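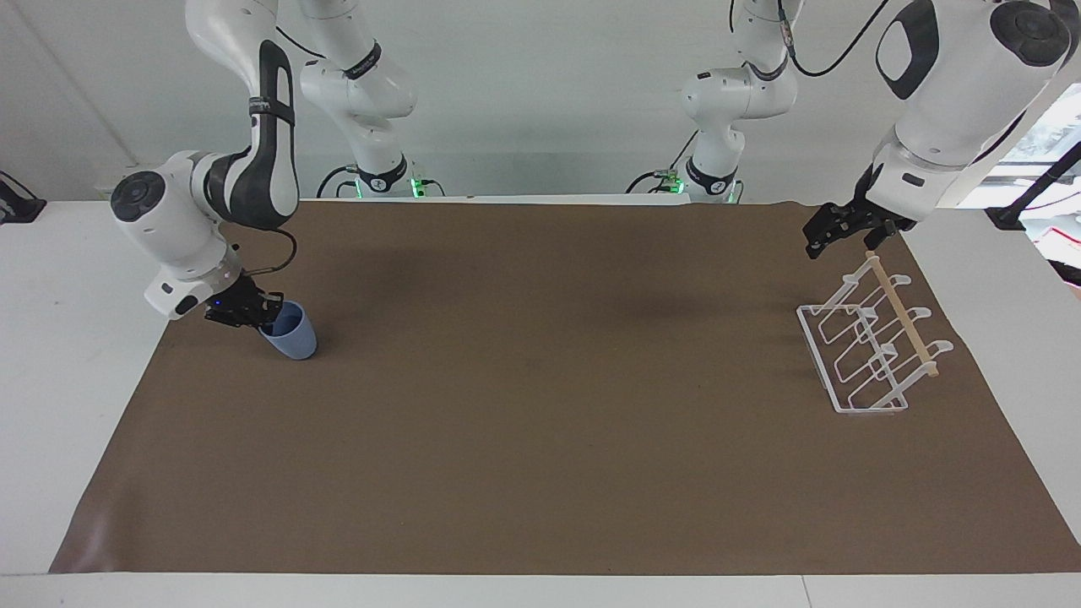
The Skasero G2 is a two-finger electric gripper for small bimanual arms, sold singly or as a matched pair. We stock it because most of our customers run two arms over one table and want the same hand on both sides. Thin-walled items are where cheaper grippers give trouble. A plastic cup held by the rim, tilted the way the pale blue one is over the brown mat, needs a light, steady pinch and fingertips that stay parallel. The G2 lets you set grip force in 100 steps from the controller, and the setting can differ between left and right.

## What you get

- Gripper body, black, with fingers fitted
- Cable, 900 mm
- Adapter plate and 6 screws
- Printed setup sheet

The Baloch wrist adapter is sold separately. Order it if your arm has the older flange. The stock plate will not line up with it.

## Compared with the Harkden H1

We ran both grippers on the same pair of arms, with the same controller and the same household items. The Harkden opens wider and costs less. It is a good choice for boxes and blocks. On cups and wire goods the Skasero was easier to set up, and it needed fewer changes to the force setting between items. The Harkden fingers are also longer, so they reach into a dish rack more easily, but they flex more at the tip.

Weight matters if you are near the payload limit of your arm. The G2 is 162 g heavier than the H1, per arm.
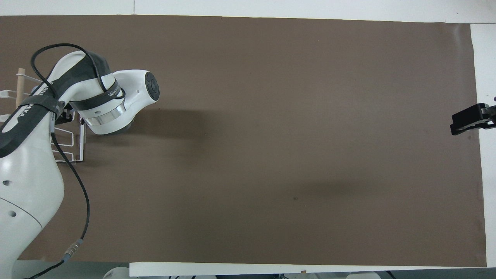
**Can I run the G2 and the H1 on the same controller?**

The Wakport controller takes both, one per port, but each port has to be set to its own gripper profile before you power up the arms.

## Fitting notes

Power down before you plug in or unplug the cable. Leave enough slack for a full turn of the wrist, and strap the cable to the upper link so the loop stays clear of the elbow. Tighten the adapter screws in a cross pattern. Run the homing routine with the fingers empty.

If the fingers stop short of closed after homing, check the finger screws first. A loose finger sits at a slight angle and touches early.

## Ordering

Pairs ship in one box. Single units can be matched later if you give us the serial number of the first one. Replacement fingers are sold in sets of two. Firmware notes on this page were last checked 2/3/22.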